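Key Control and the Older Resident: An Interview with the Director of Residential Services

The Clotdale Housing Association manages apartments for older adults at two sites, Serkex House and the newer Turnar Court. In December the Association completed a review of how it issues, stores and replaces resident keys. The review was requested by the board after the Association found that its written procedures no longer matched the way the buildings were being run. The Director of Residential Services, who led the work, met with the newsletter's editorial office to discuss the findings and the policy that takes effect this spring.

The Director began by explaining why the subject had received so little attention in the past. "Keys were treated as a maintenance matter," the Director said. "They were ordered with the locks, handed over with the lease and written in a ledger. When I arrived, that ledger was kept at the front desk of Serkex House, and it had been started in 2000. Some of the entries were in pencil."

The ledger recorded apartment keys by unit number, with the apartment written in full beside the name of the resident. Staff have since transferred its contents to a locked electronic record. The transfer showed that 69 keys had been signed out to relatives, home health aides and contractors and had never been recorded as returned. In most cases the keys were still in proper use by a daughter or son who visited each week. In other cases the resident concerned had moved out years earlier.

"We wrote to every person we could locate," the Director said. "The response was very good. People mailed keys back in padded envelopes, sometimes with a letter about their mother or father and what the building had meant to them. Where we could not account for a key, we changed the cylinder. The residents were not charged for that work, and I want that to be clearly understood, as there was some concern about it at the fall meeting."

The cost of the replacement cylinders, labor included, came to $3,808. The Association met the expense from its building reserve.

Asked what residents themselves had wanted from the review, the Director said that the answers differed from those staff had expected. Management had assumed that the main concern would be security. Residents who attended the listening sessions spoke far more often about dropping their keys, about being unable to tell one key from another in a dim hallway, and about the embarrassment of asking a neighbor for help at the door.

"A resident with arthritis may need both hands to turn a key," the Director said. "If that resident is also carrying groceries or using a cane, the door becomes a real obstacle. We had been discussing restricted key blanks and audit trails, and the people in the room were telling us that they could not comfortably get into their own homes."

As a result, the policy now includes a section on access and handling. Any resident may ask for a key with an enlarged head, a turning aid or a colored cap, and the request does not require a letter from a physician. The Association will also supply a wrist cord or a neck cord on request, although the Director noted that opinions on these were divided. 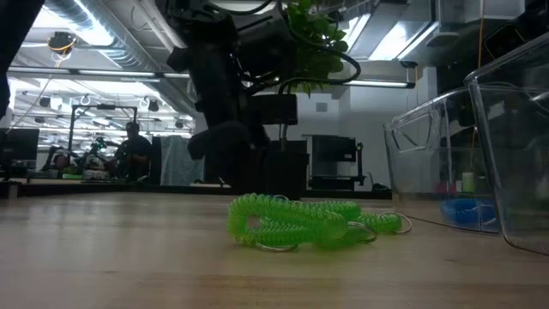
"Some residents would not be without one, and others feel that wearing a key makes them look like a child coming home from school," the Director said. "Both views deserve respect. Our position is that the item is offered once, at the time the lease is signed, and that staff do not raise it again unless the resident does. For neck cords we have one firm rule, and it applies at both sites. The cord must have a breakaway clasp."

The policy also changes what may be written on a key tag. Apartment numbers will no longer appear on any tag issued by the Association. Each tag will instead carry a short code that has meaning only in the electronic record. A lost key that is found on the sidewalk or on the bus can be returned to the office, but it cannot be matched to a door by the person who finds it.

This provision drew objections during the comment period. Several residents pointed out that a code would be difficult to remember, and that a person who had become confused about which apartment was theirs might depend on the number. The Director acknowledged the difficulty. "It is a fair criticism, and we did not resolve it fully," the Director said. "In such cases we will work with the family on an individual plan. That may involve a marker on the apartment door, such as a wreath or a colored plate. We would prefer to place the reminder on the door and leave the key unmarked."

Turning to the question of electronic entry, the Director confirmed that the Association had considered replacing mechanical locks altogether. A trial of card readers took place on the second floor of Turnar Court. The readers performed well, but residents reported that they could not tell from the small indicator light whether the door had opened, and those with low vision found the slot hard to locate. The trial was extended once and then brought to a close.

"We have not ruled out electronic entry for the future," the Director said. "The front entrances at both sites already use it, and I expect that to continue. For apartment doors, we concluded that the present technology asks too much of some of the people we serve. A conventional lock is familiar. It also works when the power is out, and those of us who were here during the ice storm remember how much that mattered."

The Director spoke at some length about family members, whose role is addressed in the policy for the first time. Each resident may authorize up to 2 additional key holders by name. The authorization belongs to the resident and may be withdrawn at any time, in person or by telephone, without a stated reason. Staff will confirm the list with each resident at the annual lease meeting.

"Families are sometimes surprised by this," the Director said. "An adult child may have held a key for ten years and may regard it as a settled matter. We ask them to remember that the apartment is their parent's home. In nearly every case the resident is glad to have the family come and go. The question should still be put to the resident — and it should be put in private."

Aides from outside agencies will sign a key out at the front desk at the start of a visit and return it at the end. Skoryk Home Care, which serves many residents at Serkex House, has agreed to the procedure and has instructed its staff accordingly. The desk will be staffed from 7 a.m. to 9 p.m., and a coded lockbox will be available outside those hours.

Copies of the full policy may be obtained from the office at either site. A large-print edition is available, and staff will read the document aloud to any resident who asks. Residents who wish to change their list of key holders before the annual lease meeting should speak to the front desk.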